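La segunda mano

Omprakash Saxena alquilaba una mesa en el taller compartido Takács, al final de la calle Bostari, y pagaba por ella 40 al mes. La mesa era grande y tenía azulejos blancos, como una cocina. En ella quería enseñar a dos brazos a doblar la ropa.

El primer brazo le había costado un invierno entero. El segundo lo construyó en 12 noches, con las piezas que quedaban y con un motor que compró de segunda mano en Pivomden. Les puso nombres. El viejo se llamaba Zulby, y el nuevo no se llamaba todavía, porque él quería ver primero cómo se comportaba.

Comenzó con una tela azul marino, gruesa y suave. Su hermana le había dicho por teléfono que empezara con una servilleta, pero las servilletas resbalaban en los azulejos y la tela azul no. Escribía todo en un cuaderno: la hora, el ángulo, la fuerza de los dedos. En la página de aquella noche apuntó solamente: «Dedos abiertos. Espero».

El brazo nuevo bajó hasta el borde de la tela. Omprakash quitó las manos del teclado, como se quitan de un plato caliente, y miró en la pantalla lo que veía la muñeca de Zulby.
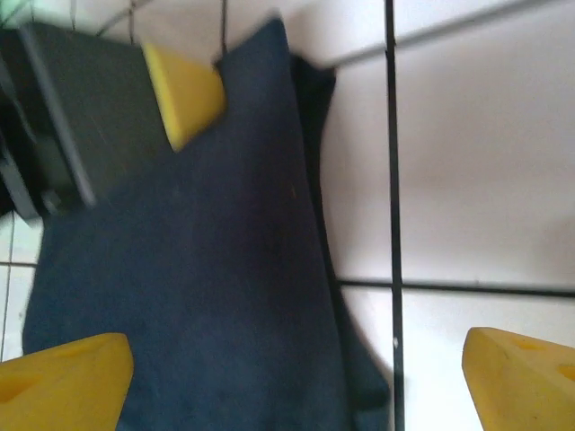 Katalin Magyar preguntó desde la otra mesa si pensaba dejarlos así hasta marzo. Añadió que el amarillo de los dedos le parecía alegre, pero que ella no confiaría sus camisas a nadie que tardara tanto en decidirse.

— No están decidiendo — contestó él —. Yo estoy decidiendo.

Ella dejó el soldador en su soporte y vino a mirar. Olía a resina y a café frío. Durante un rato no dijeron nada. El ventilador de la fuente hacía un ruido pequeño, con una pausa cada 7 segundos, y Omprakash sabía que tenía que cambiarlo y que no lo cambiaría.

— ¿Quién va primero? — preguntó Katalin.

Él no había pensado en eso. Tenía 1.570 líneas de código y en ninguna estaba escrito quién debía ir primero. Cuando era niño doblaba las sábanas con su madre en la azotea, y siempre empezaba ella: daba un tirón muy ligero y él sentía el tirón en sus manos y entonces caminaba.

Abrió el cuaderno y escribió debajo de la otra frase: «Un tirón ligero. El viejo empieza».

— Vete a casa si quieres — le dijo a Katalin —. Esto va a ser largo.

Ella acercó una silla y se sentó.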